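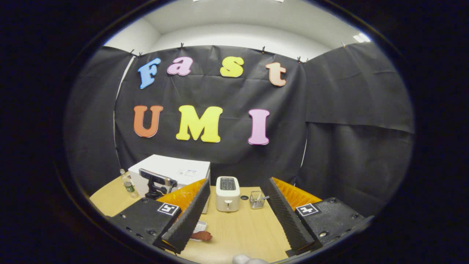
Foam letters have become the usual way we put a name on a cloth backdrop, and after a year of trying different methods, the craft room at Drondindale has settled on a routine that works for most tables. The letters are light, they come in plenty of colors, and they can be used again. Black cloth is the best base for them. On black, a pink "a" or a yellow "s" reads clearly from the other side of a room, and the thin lighter border on each letter helps as well. Two short rows are easier to lay out than one long one. With "Fast" over "UMI," the larger letters go in the lower row, and the second row sits roughly centered under the first.

Raed Shboul has put together these notes for members who plan to make a backdrop for their own table this season.

Start with the cloth. Wash it once before you cut it, and iron it on the wrong side. A crease that looks minor on the ironing board will show under a ceiling light, and black shows it more than gray or navy. If you have to store the cloth between uses, roll it on a cardboard tube. The cupboard next to the sink has tubes in two lengths, and members may take one home.

Small black clips are the simplest way to hang the cloth. They disappear against the fabric and leave no holes. Put up the corners first, pull the top edge straight, and then fill in between. Side panels should be hung after the center panel. Let them overlap it by a few inches if the cloth is wide enough, or the wall will show through in a thin strip at the seam. Many of us have stopped worrying about that strip, but it can be closed with one clip turned sideways.

Lay the letters out on the floor before anything is attached. Colors that look fine in the bag can be too close once they are next to each other. Maysoun Darwish suggests keeping the palest letters apart and giving the first letter of each row a strong color, such as blue or orange. A slight tilt on one letter is fine. If you want them all straight, run a length of white thread across the cloth as a guide and pull it out afterward.

For attaching, we tested 3 products at the January meeting: double-sided tape, removable putty, and hook-and-loop dots. Tape held well on the smooth cloth and badly on anything with a nap. Putty left marks. The dots cost the most, but they held for the whole evening and came off clean. Use two on a narrow letter and up to 16 on a very large one.

Keep the tabletop in front fairly clear. A pale wood top looks good against black and does not need a cover. Boxes and bottles are best kept to one side so they do not block the lower row.

The room has a shared bin of foam letters, sorted by size. We are short of capital H and lowercase e, and would be glad to have any spares. Please return borrowed letters with the old dots peeled off. The next open session starts at 3 in the afternoon, and the iron will be out.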